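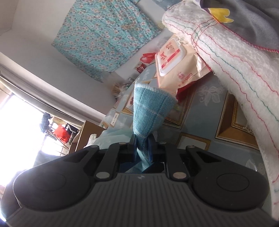 Home Field Notes Interviews Reviews Archive Contact

Sânziana Dobre had 200 cloth pickups to get through before the end of October, and she wanted to do them twice, once with each set of fingers. "It's dull work, I won't pretend otherwise," she said. "But we'd been arguing about fingers since spring and I was tired of arguing."

Dobre runs gripper testing at Malalari, a small outfit that collects household handling data and builds some of its own hardware. The two sets under comparison were the Zamfir, a soft dark blue finger that has been on the hand-held unit for a year, and the Fisto, a stiffer one with a narrow tip. Both mount on the same linkage, so the handle, the camera and the trigger stay the same and only the last few inches change.

They picked cloth on purpose. "With a cup, everything works," said Ovidiu Ene, who did most of the picking. "You could tape two spoons on there and lift a cup. Cloth moves when you touch it, and it folds into the gap. You get a corner, you think you have it, then it slides."

The waffle-knit microfiber cloth was the one he liked least at first. The Zamfir fingers gather it into a twist, narrow at the jaws and flared out at the other end, and from behind the handle it is hard to tell how many layers are in the grip. Ene said he stopped trying to judge by eye and went by the trigger. Towels were different. A thick looped towel gives the fingers plenty to hold, and he found he could be careless with it.

The sessions were run in furnished rooms with everything left where it was. Dobre was firm on that point. "Our old numbers came from a bare table under a lamp. They were beautiful numbers. Then you go into somebody's room, there's a bright window on one side and patterned fabric on the wall, and the camera has a lot more to deal with."

With two runs of 200, the full count should have been 400. They ended up with 396 usable pickups. The other four were thrown out when a pivot pin worked loose and Ene didn't notice right away.

The Zamfir dropped the cloth 9 times. Dobre would not give me the Fisto figure, as she wants to repeat part of that run with a new pair of tips, but she did say it was higher. She was more interested in how the drops happened. The soft fingers lose a cloth slowly, a bit at a time, and the operator can see it coming. The stiff ones hold well and then let go all at once.

"For a person that's annoying," Ene said. "For a controller it's a real problem - there's no warning in the signal."

Not everyone at Malalari is convinced. Meinir Pritchard, who writes the control software, thinks the test favored the Zamfir because Ene has used it for so long. "He's got a year of habit in his hand," she said. "Give the Fisto to someone new and run it again." Dobre agreed that was fair and has asked Nhàn Lâm, who joined last month, to do the next round.

They also tried a Plellell wrist camera for part of an afternoon, mounted a little higher than the usual one. Ene liked the view over the pads but said the extra weight made his wrist ache. It is back in its box for now.

I asked Dobre which fingers she would put on the arm if she had to choose today. "Zamfir," she said. "Ask me again after Nhàn's run."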